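About Hiriseo

Hiriseo is a packing and fulfillment company serving makers of small household and office goods. The company was established in Flarngate with a staff of seven and a single workroom. It now employs 80 people and handles finished products for 60 client firms, from first delivery of the goods to the carrier's collection.

Our Work

Clients send us their products, cartons and printed matter separately. We inspect each delivery, store it, assemble the retail package and ship it to stores or directly to customers. Orders may be as small as a single carton. Seasonal work is accepted by arrangement, and clients planning for the holiday period are asked to confirm their quantities by the end of September.

We also take in returned goods. Each return is opened, compared with its packing list and sorted for restocking, repair or disposal according to the client's written instructions. A report is sent to the client at the close of every month.

Our Facilities

The Flarngate site consists of a receiving dock, two storage halls and the packing floor. The Mohammadi Building, acquired to provide additional storage, holds cartons, inserts and labels for long-term clients. Access to both buildings is restricted to staff and registered visitors. Client tours may be requested through the main office.

The Bumon Program

Bumon is our training program for new packing staff. It runs for 13 working days and covers folding, filling, leaflet placement, sealing and labeling. Trainees work first with sample cartons and move to client orders only when their supervisor has signed the record of completion. Experienced staff return to the program whenever a client introduces a new style of package.

Our Commitments

Hiriseo uses recyclable cardboard wherever a client's requirements allow. We keep a sample of every approved package for reference, and we do not change a client's materials without written consent. Questions about an order are answered by the office that handled it.

This page was last revised on 9 May 2022.

Packaging and Printed Inserts

Printed instructions are treated by Hiriseo as part of the product, and their position in the package is agreed with the client before packing begins. For shallow mailer-style cartons our standard is the one shown: the leaflet lies flat on the floor of the brown cardboard box, where it fills most of the space, and the hinged lid stands open behind it with the tucking flaps at its top corners. Clients who prefer a folded leaflet or a separate envelope may specify either on the order form.

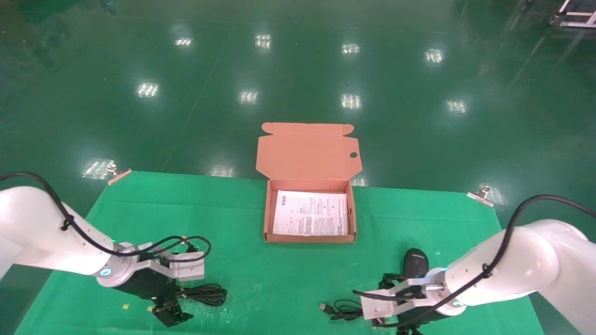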